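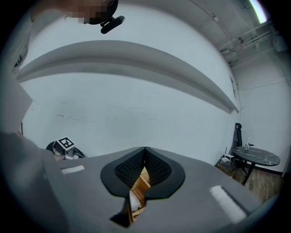 The tan weave of the Pliremero Weka basket, seen close up.

Pliremero Weka Wicker Basket — a long-term review
By Zulema Arancibia
Price paid: $39
Bought at: Gallardo, Laltport

I have a weakness for baskets, and anyone who has helped me move house will tell you so at length. I've had seagrass ones that shed all over the rug, a plastic one made to look like wicker from across the room (it didn't), and a very handsome thing from a craft fair that leaned to one side from the day I got it. So when I went into Gallardo for lamp bulbs and came out with a Weka under my arm, Benjamín only raised his eyebrows and went to clear a spot by the couch.

I've now had it for nine months, which I think is long enough to say something useful. Baskets all look nice in the store. What I want to know is what they look like after a winter of having blankets dragged out of them every evening, and whether the rim still feels like something you want to put your hand around.

First, the weave. The strands are tan and they cross over each other in a nice old-fashioned way, with enough going on in the pattern that a bit of dust doesn't jump out at you (it does still need dusting, and I'll get to that). The color is warm without being orange. I was worried about orange! Under the lights in the store I honestly couldn't tell, and I carried it over to the front window to look, with the young man at the register watching me the whole way. At home it sits well next to our oak floor and even better against a pale wall, where the tan has a chance to show up.

The edge is where cheaper baskets give up, in my experience. Somebody grabs the rim on one side to pull the whole thing closer, and after a few months of that you have a loose end, and then you have a loose end that catches on your sweater. Ours gets pulled by the rim constantly. I've tried to train the household to use both hands and I have failed. So far there is one strand on the inside that has lifted a little, near the top, and I tucked it back under with the handle of a teaspoon and it has stayed put. I run my fingers over that spot now and then to check. If you have cats who like to sharpen their claws on things, I can't promise you the same result, and I'd love to hear from somebody who has tried it.

It came with very little to say for itself. There was a cardboard tag with the name on it, a line about keeping it out of damp rooms, and that was that. It had a smell for the first couple of weeks, a sort of dry hay smell that I liked and Benjamín did not. We left it out on the porch during the day and brought it in at night, and by the time we stopped bothering the smell had gone.

What goes in it: in the cold months, two throws and a heavy knitted blanket that my aunt made, which is the size of a small tent and has never fit in anything before. Once May comes I wash the blankets and put them in the closet, and the basket takes over as a place for the things that need to go upstairs. I'd say it's even better at that job. You can lift it when it's full of clothes and slippers and somebody's library books and it doesn't sag much in the middle. I did once load it up with old magazines for the recycling and I could hear it creaking as I went down the front steps, so I set it down and made three trips of it like a sensible person.

Now for the complaints, and I do have a few. The bottom is a little rough. On the rug that doesn't matter at all, but on bare wood I didn't like the sound it made when it was pulled along, and I ended up sticking some felt pads underneath. I think a basket at this price could come with its own. The shape is also not perfectly even. If you set it square to the couch and then step back, you'll find that one corner wants to sit a touch farther out than the others. It bothers me about once a month. Benjamín says he can't see it, and he is a man who will straighten a picture in somebody else's house, so perhaps it's only me.

Then there's the dusting. Wicker collects dust, there's no way around it, and a cloth just pushes the dust deeper into the gaps. I use a dry paintbrush, a soft one about the width of two fingers, and go over the outside first and then the inside with everything taken out. The brush attachment on the vacuum does the rest — on the low setting, please, the high one pulls at the strands. I've wiped it with a barely damp cloth once, after an incident with cocoa, and let it dry by an open window. There's no mark that I can find.

Is it worth $39? I went back and forth on this one. You can get a woven basket for a good deal less, and if all you need is somewhere to hide the dog toys in a back room, I would go ahead and do that. This one lives in the room where we have company, and I look at it every single day, and I'm still pleased with it, which I can't say for the lamp I bought the bulbs for. I did go back to Gallardo in the spring to see about a second one for the bedroom, and they only had it in a bigger size that wouldn't have gone under the window. They took my number.

Good: the color, the feel of the rim, how much it carries, how well it has kept its shape.
Less good: the rough bottom, that one corner, dust.

My rating: 9 out of 10, and I'd go up half a point for felt pads.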